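3.2 Collecting household demonstrations

The demonstrations in the Drukham set were recorded in homes, by the people who live in them. We chose this over a lab kitchen or a mock living room for a practical reason. In an earlier pilot, a policy trained on staged rooms did well on staged shelves and poorly on anything with clutter. Real drawers stick, real shelves are full, and people put things down where there is space.

Recording began in July 2023 and covered 15 homes. Each participant wore a head-mounted camera and worked through a list of short tasks, such as folding a towel, sorting cutlery or putting items into a drawer. The list named the task and the objects to use, but gave no instruction on how to hold them. Participants could use one hand or both. After removing clips with long pauses or a blocked view, we kept 205 episodes, of which 81 involve a drawer or a cabinet.

Drawer tasks were the hardest to label. Our scheme, called Grulel, splits an episode into reach, grasp, move, place and release, and it was first written for one hand at a time. Two-handed clips do not fit it well. In Figure 3, both hands are in the drawer and each holds a charger package. The fingers of the left hand cover part of the printing on the front, while the label on the right package can be read in full. We therefore gave each hand its own track of phase labels and added a field for how much of the object is hidden by the hand.

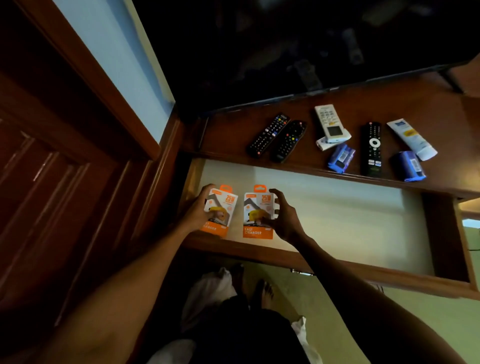

Figure 3. Two-handed drawer episode. Each hand is labeled on its own track.

Arif Munshi objected to the separate tracks during an early review of the labels, writing that "two tracks make it look as if the hands were acting alone, and a model will learn them that way." He proposed a single track with joint phases, and a flag for the moments when the hands do different things.

We tested his version on the drawer episodes. Annotators agreed more often on the joint phases, but the flag was used unevenly – one annotator set it for almost any difference in timing, another only when the hands held different objects. In the end we kept the separate tracks and added a link between them that marks when both hands serve the same step. The link is optional and can be ignored by methods that treat each arm alone.

Object names were taken from the task list and checked against the video. Items outside the task, such as remote controls on a nearby shelf, were left unlabeled in the first release.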